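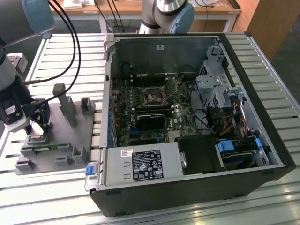
An open desktop tower on the bench at the Ludon repair workshop, with its processor socket and memory slots empty.

Community | Reuse and Repair

Ludon opens September intake for its free desktop computer program

DRUSTELBRIDGE — Ludon is taking in used desktop computers again this September, and this time the workshop has room for 800 of them. Households, schools and small offices can drop off towers they no longer need. Once they've been repaired, cleaned and tested, the machines go to local families, students and newcomers at no charge.

The last intake brought in 382 towers, and the response from the neighbourhood was wonderful. People turned up with machines from basements, spare rooms and the backs of office cupboards, often with the keyboard and a tangle of cables in the same box. We were thrilled!

“I love the moment the side panel comes off,” said Nadiia Savchuk, who leads the repair bench. “An older office tower is a pleasure to work on. You can get at the power supply, the drive cage and the cards, and there's nearly always something in there worth saving, even when the owner was sure it was finished.”

Every tower is laid on its side and opened up before anyone tries to switch it on. Memory and processors are taken out, sorted by type and tested separately, then matched with boards that can use them. Power supplies and graphics cards are checked as well. Cases with good boards wait on the shelf until the right parts come along — sometimes that's the same afternoon, sometimes it's a few weeks.

Ludon has recovered 2,233 working parts this way since the program began. Memory is always in short supply, so loose modules are very welcome, as are processors in any kind of protective packaging.

Kaewkla, the family-run electronics shop on the high street, is the drop-off point again this year. Owner Pornthip Kaewkla has cleared the whole back counter for it.

“Customers ask me all year when they can bring in the old computer,” she said. “Now I can finally say yes. Bring the power cord too if you can find it.”

Donors are asked to back up anything they want to keep. Drives left in a tower are wiped before reuse, and any drive that can't be wiped is destroyed. Laptops, printers and tube monitors can't be accepted this time.

The program is also adding 15 places to its evening repair class, taught by Sándor Fülöp and Kanokwan Wannasri. The class starts at 6:30 p.m. and no experience is needed. Tools are supplied, and learners work on donated machines from the first session.

To book a class place, apply for a computer or arrange pickup of a larger office donation, ask for Duangjai Sangkhawat at the Ludon front desk or leave your details at the Kaewkla counter.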